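Plastic storage bins keep wearing through at the bottom. Repair or replace?

posted by Flurkex

I run a small parts room for a bike and mower repair place. We keep loose hardware in open bins on a workbench – bolts, pins, springs, brackets, whatever comes off a job and might get used again. People reach in and rake through it all day. After a year or two the plastic bins get chewed up on the inside, and the plastic dust gets into everything. I find it on greased parts, where it really doesn't belong.

I have 27 bins in use. Two have gone all the way through at a corner and the rest are heading there. The replacements I was quoted are the same bins again, so I'd be back here in a couple of years.

What I want to know:

Is there a liner that holds up to small steel parts being dragged across it?
Is it worth moving to metal bins, and do they just get rusty instead?
Can I patch the ones that have holes, or is that a waste of time?

The room is heated but gets damp in spring. Budget is small. I can cut and drill sheet metal but I don't weld.

Parisi
Marked as most helpful, 46 votes

I looked after a parts room for a long time and tried most of this.

Patching is a waste of time on the common kind of storage bin. Most of them are polypropylene or polyethylene and almost no glue sticks to either one. You can weld them with a hot air tool and the right filler rod, but for a bin it takes longer than the bin is worth. Throw out the two with holes.

For the others, you don't have to line the whole bin. Nearly all the wear is on the floor and on the bottom few inches of whichever wall people pull parts toward. Look at yours and you'll probably find the back and the upper sides are fine.

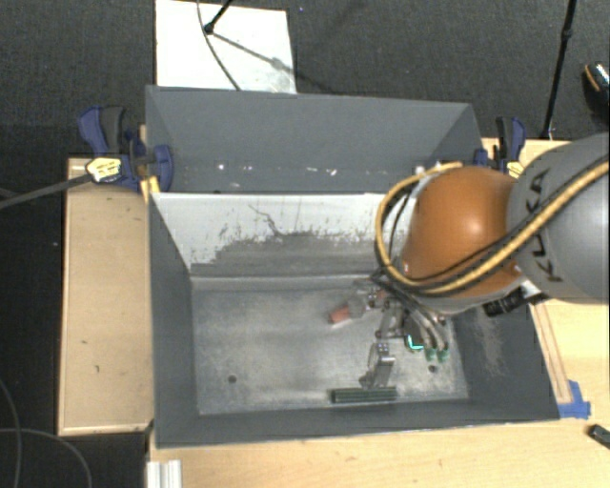
What worked for me was a loose floor plate cut from thin galvanized sheet, with the front edge bent up to cover the low part of the wall. Cut it a little smaller than the floor so it drops in and comes out without a fight. File the edges and round the corners or somebody will cut a hand. Drill a finger hole in it so you can lift it out to clean under it. Don't glue or rivet it down. Dirt gets underneath anyway and you want to be able to dump it.

If the noise bothers you, use thick rubber sheet in place of the metal. It's quiet and it doesn't mark finished parts, but springs and cotter pins dig into it and it holds oil. I went back to metal after one winter.

On full metal bins: galvanized will do fine in a damp room until the zinc wears off, and then you get rust in the scratched spots. Wipe it down with a little light oil in spring. Painted steel was worse for me because the paint chips off and ends up in with the parts, the same problem you have now. Stainless is nice if someone else is paying.

Also check how full you keep them. A bin that is one third full gets raked to the bottom every time. When I split the mixed bins into smaller ones by size the raking mostly stopped, and so did most of the wear.

Settimio Mazza

Just buy metal ones. Plastic is for toys.

Edia

Agree with Parisi about the plate, but I'd add one thing. Before you cut anything, check whether the sides of your bins slope. Ours do, and I measured across the top the first time like a fool. The plates sat halfway up. Measure at the floor, in both directions, and make one out of cardboard first.

Cheap source for sheet: ask a heating and duct shop for offcuts. Ours gave us a stack for a box of donuts, and one of the guys ran the bends on his brake while I waited. If you do it at home, clamp it between two pieces of angle iron and go slowly with a mallet.

For the dust that's already in there, empty the bin, wash the parts in a strainer with mineral spirits, let them dry, and wipe the bin out before they go back. I do ours in June when it's slow and I can leave the door open. A magnet on a stick gets the steel out fast and leaves the plastic bits behind. Wrap it in a rag or a bag first – then you can pull the rag off and everything drops.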